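**Thema: Freischwinger »Stovier« — Original oder späterer Nachbau?**

**dimas_n** schrieb:
Hallo zusammen, ich habe vor ein paar Wochen aus einer Haushaltsauflösung einen Satz Freischwinger mitgenommen und bin völlig hin und weg! Verchromtes Stahlrohr, Sitz und Rücken aus Geflecht, hinten am Querrohr ein eingeschlagenes »Stovier«. Im Nachlass lag eine Rechnung von einem Möbelhaus Jemach, leider ohne Jahr. Kennt jemand die Marke? Und sitzt ihr auf euren alten Stühlen auch täglich, oder stehen die nur schön herum?

Gruß, Dimas Nugroho 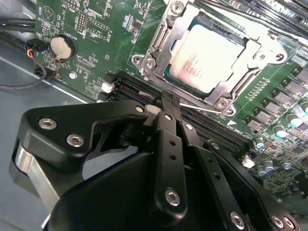 Ich habe jetzt das erste Mal in so einem Stuhl zu Abend gegessen, und dieses leichte Nachfedern beim Zurücklehnen ist einfach großartig. Maße kann ich gern nachreichen. Das Rohr ist an den vorderen Bögen etwas matt, sonst ist der Chrom wirklich gut erhalten.

---

**Rohrbieger** schrieb:
Glückwunsch, schöner Fund! Stovier kenne ich, die haben nach meinem Wissen erst in den Siebzigern angefangen. Also kein Vorkriegsstuhl, auch wenn das gern behauptet wird. Schau dir mal die Bögen an: Bei den frühen Stühlen ist der Radius oft enger, und das Rohr wirkt in der Kurve ein klein wenig flachgedrückt. Später wurde sauberer gebogen.

Ich sitze übrigens jeden Tag auf meinen. Dafür sind sie gebaut worden!

---

**Everett Hutchins** schrieb:
Da muss ich widersprechen. Der Stempel mit dem eckigen S kommt schon früher vor, ich habe selbst zwei Stück damit, und deren Schrauben haben noch Schlitzköpfe mit ganz feinem Gewinde. Siebziger halte ich für deutlich zu spät. @dimas_n, sieht dein S eckig oder rund aus?

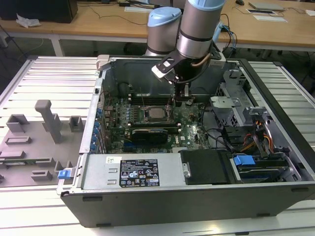
Zum Chrom: bitte keine Stahlwolle, auch keine feine! Ich nehme lauwarmes Wasser mit einem Tropfen Spülmittel, dann ein weiches Tuch und ganz zum Schluss etwas Wachs. Und poliert die Rohre nicht auf Spiegel. Gebürstetes Metall wie an den silbernen Armsegmenten über dem offenen Rechner im Bild wirkt viel ruhiger, und ein alter Stuhl darf ruhig ein bisschen in diese Richtung gehen. Blank wie aus dem Laden sieht bei so einem Stück schnell verkleidet aus.

---

**Rohrbieger** schrieb:
Schlitzschrauben sagen doch gar nichts, die kann jeder nachträglich eingedreht haben. Und Wachs auf Chrom — na ja. Bei mir hat das nur Staub angezogen.

---

**dimas_n** schrieb:
Wow, danke euch! Also, das S ist eckig, ganz klar. Die Schrauben habe ich mir mit der Lampe angesehen: an einem Stuhl Schlitz, am nächsten Kreuz. Ihr habt also vielleicht beide recht :-) 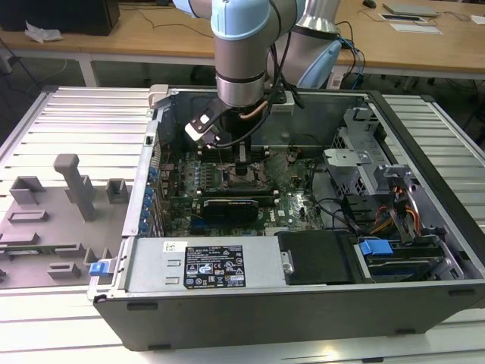
Das Geflecht macht mir mehr Sorgen. An einer Sitzfläche sind vorn ein paar Stränge gerissen, immer genau an der Kante, wo die Kniekehlen aufliegen. Eine Werkstatt hat mir 300 Euro für den Sitz genannt. Ist das normal?

---

**gitel_flechtet** schrieb:
Ich flechte seit neun Jahren und finde den Preis fair, wenn es Handgeflecht ist, also Strang für Strang durch gebohrte Löcher. Wenn bei dir rundherum eine Nut mit Keder läuft, ist es fertiges Mattengeflecht, und dann wäre es mir zu teuer. Das kannst du sogar selbst machen! Matte einweichen, einlegen, Keder mit Holzkeilen eintreiben, über Nacht trocknen lassen. Sie zieht sich beim Trocknen wunderbar stramm, das ist jedes Mal ein kleines Fest.

Bitte nur Weißleim nehmen. Irgendwann muss das wieder raus.

---

**Josué Toledo** schrieb:
Seh ich anders als Gitel. Das erste Mal selbst einziehen und dann gleich an einem Originalsitz? Übt an einem Flohmarktstuhl. Ich hab mir damals beim Keder die Nut ausgerissen und ärgere mich bis heute.

Ansonsten: Barnabás Szalai hat ein Heft über Stahlrohrmöbel kleiner Hersteller gemacht, Auflage 2000 Stück, im Verlag Abernathy. Stovier hat darin zwei Seiten mit Stempelabbildungen. Antiquarisch taucht es immer mal auf, und allein die Zeichnungen der Rohrverbindungen lohnen sich.

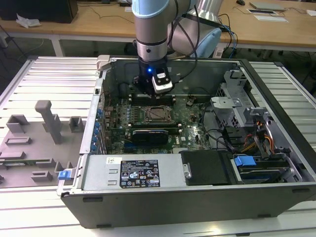 Wenn ich mich richtig erinnere, gab es den eckigen Stempel in einer frühen und einer späten Variante, einmal mit Punkt hinter dem Namen und einmal ohne. Welche davon die frühe war, müsste ich nachschlagen. Das Heft liegt bei meiner Schwester.

---

**dimas_n** schrieb:
Mit Punkt! Ich bin gerade extra nochmal auf dem Fußboden herumgekrochen. Und am Sitz ist eine Nut mit Keder, also Mattengeflecht. Flohmarktstuhl zum Üben suche ich ab sofort.

---

**Everett Hutchins** schrieb:
Punkt habe ich auch, auf beiden. Josué, ruf bitte deine Schwester an!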